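Reading a mill by its floor levels

29/11/2023

Brynhildur Þorgeirsson has spent most of the last five years in the lower story of the Brindska woolen mill, a stone building on a creek that now carries very little water. She is a building surveyor by training and came to the mill through a drainage job next door. Her measured survey, the first complete one of the structure, was deposited with the county library in July.

The accepted account held that Brindska was built in a single campaign and extended once, on the north side. Þorgeirsson does not accept it. "The floor levels do not agree," she said. "If you build a mill in one go you set one datum and work from it. There are three datums in that building, and two of them are on the same story."

The difference is small. Between the carding room and the room known as the wet end, the joist seats step down by 5 inches over a distance of less than a yard. Earlier writers put this down to settlement. Þorgeirsson checked the coursing of the stone on both sides of the step and found it level, which rules settlement out. Her reading is that the wet end stood first, as a separate fulling mill with its own wheel, and that the carding room was built against it by people who had ordered their timber for a different height.

The paper record gives her partial support. An account book in the Tesero family papers lists 116 joists delivered to the site in one season. Only 74 joist seats of that date survive in the carding room and the loft over it. "So either there were 42 more seats somewhere that has gone, or some of those joists went into repairs," she said. "I have looked for the repairs and I can find nine."

Hòa Phùng, who transcribed the account book, is more careful about the figure. The entry runs across two pages and the total is in a second hand. "A later clerk added it up," Phùng said. "He makes mistakes in other places. I would use the number, but I would not hang a wall on it."

The wheel pit is the other open question. It is 400 inches long from breast to tail, measured along the floor, too long for the wheel described in the 19th-century insurance papers. Þorgeirsson thinks the pit was cut for two narrow wheels in line, one of them disused by the time the insurer called. Phùng thinks the insurer measured badly.

The survey runs to 1,570 numbered points, each tied to a brass pin set in the sill of the east door. Þorgeirsson asked that the pin be left in place. "Anyone who disagrees with me can start from the same spot," she said. "I expect they will."

She has no plans to write a general history. The owners before the Teseros are known only by surname, and the deed that would settle the date of the fulling mill was last cited by a writer who gave no shelf mark. Phùng is going through the uncataloged boxes – slowly, by his own account – and has reached the road petitions.

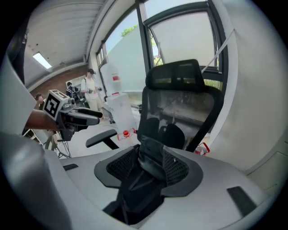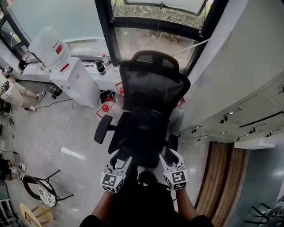
Where to consult the survey

The drawings and the point list are held in the local history room and may be seen during normal opening hours. Copies of single sheets can be ordered at the desk. The Tesero account book is available in transcript only.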